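Everybody wants to talk about the arms. I drove out to Sumampouw to talk about the rules, and Irfan Entili had plenty (he's on his third draft for Govix).

Parts live in the yellow bins, same kind together. The steel tray in the middle starts out empty, with its liner in.

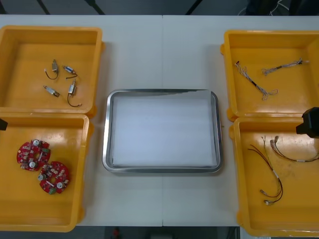 A gripper hangs empty

Irfan's pet rule! Before a run starts, neither arm may be holding anything, and people keep their hands off the table. I asked if 11 pages was a lot for one bench. He laughed and said March would bring 4 more.

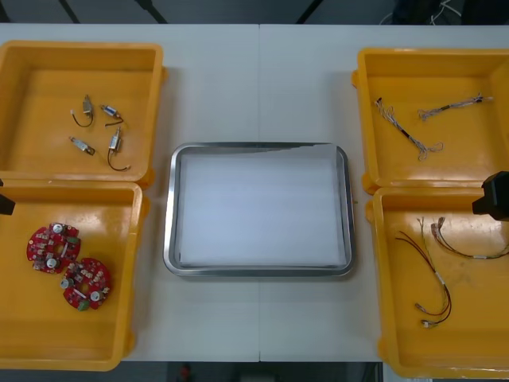

Small components, boards and wiring in their bins, with the lined tray between them.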